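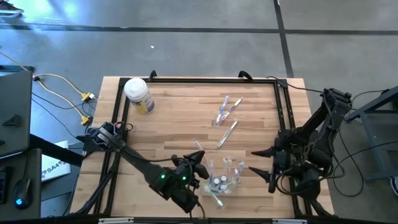

Unit 4: The Butcher-Block Tabletop, and Living With Things On It

Handout for the Household Materials course, taught by Analyn Yap

Welcome back! I love this unit. Most of us have leaned on a strip-built wooden top for years without once looking at how it goes together, and after this week you won't be able to stop looking.

Why strips?

Wood swells and shrinks across the grain as the air gets damper or drier. A single wide board can cup like a potato chip. Glue up a lot of narrow pieces and the movement gets shared out, so the top stays much flatter. Staggering the ends matters too, just as it does in brickwork, as a line of joints all in one place would be a weak spot.

Then there's the color (my favorite part). Even in a pale top you can get tan, honey and a pinkish brown side by side. Makers often leave the mix as it comes, and I'm very glad they do!

Small things on a big surface

Toothbrushes are our practice objects for the sorting exercise. They're light, they roll, they're long and thin, and they end up crossed over one another the minute you put down a handful. Try this at home:

1. Spread the brushes out until no two handles cross.
2. Turn all the heads the same way.
3. Group them by whatever you notice first. Color is fine, and so is length or handle shape.
4. Write down which grouping you chose before you compare with your partner.

Stefaniia Skoryk's group last term sorted by how worn the bristles were, which hadn't occurred to me in nine years of running this exercise. Wonderful stuff.

Water and wood

Store brushes upright in a cup with the heads up, and keep the cup on a saucer. A ring of water left on bare or oiled wood can leave a dark mark. Wipe with a damp cloth, dry straight away, and go with the grain. For light marks, use fine sandpaper and a fresh coat of oil, and leave it for 60 minutes before buffing off the extra.

For next time

Read the chapter on glue joints in the Borkowska reader. Bring one used toothbrush, washed, and a sketch of any wooden tabletop you can get close to. Mark where the strips end. Dindo Magbanua has the spare readers if yours hasn't arrived.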